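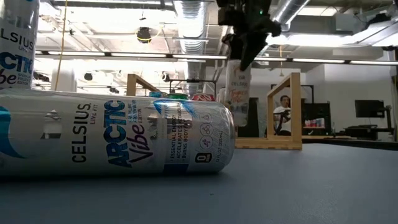
Zumholm Folding Training Goal, Full Size Youth

The Zumholm is a folding soccer goal for club practice and backyard use. It has a steel frame, a knotted net and four ground anchors, and it goes up without tools. One adult can carry it from the car to the field in the bag provided.

Frame
The posts and crossbar are powder-coated steel tube in white. Each corner has a spring button that clicks when the tube is fully seated. If you don't hear the click, pull the tube out and turn it a quarter turn. The back bar folds flat against the posts for storage.

Net
The net comes already attached to the crossbar. Clips run down both posts and along the back bar. Replacement nets and clips are sold separately, and the clips also fit the older Noma goal. They do not fit the Noma Mini.

Anchors
Always anchor the goal before anyone plays, on any surface. Use the steel pegs on grass. On turf or an indoor floor, use four sandbags (not included). Do not let children hang from the crossbar.

What's in the box
Frame tubes
Net, attached
Four steel pegs
Carry bag with shoulder strap
Printed instructions

Specifications
Item number: 748
Packed weight: 456 ounces
Packed length: 92 inches
Frame color: white
Net color: white or orange
Warranty: two seasons on the frame, one on the net

Check the packed length against your vehicle before you order. It will not fit in most small cars with the rear seats up.

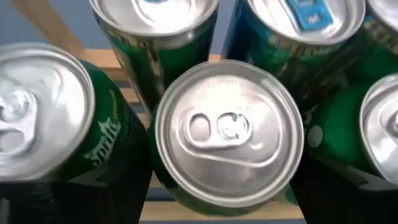

Six green cans on a slatted wood rack.

Club orders
Clubs buying four or more goals get free delivery to one address. We have supplied more than 100 clubs and school programs. Orders placed before March ship in time for most spring leagues. For a quote, write to Przemysław Mazurek in club sales and include the number of goals, the net color and a delivery address with someone there to sign.

Care
Wipe the tubes down after use in rain and let the net dry before you bag it. Touch up chips in the coating with white enamel paint. Store the bag off the ground in winter.

Related items
Filip rebound net
Ultemlow agility hurdles, set of six
Noma Mini goal, pair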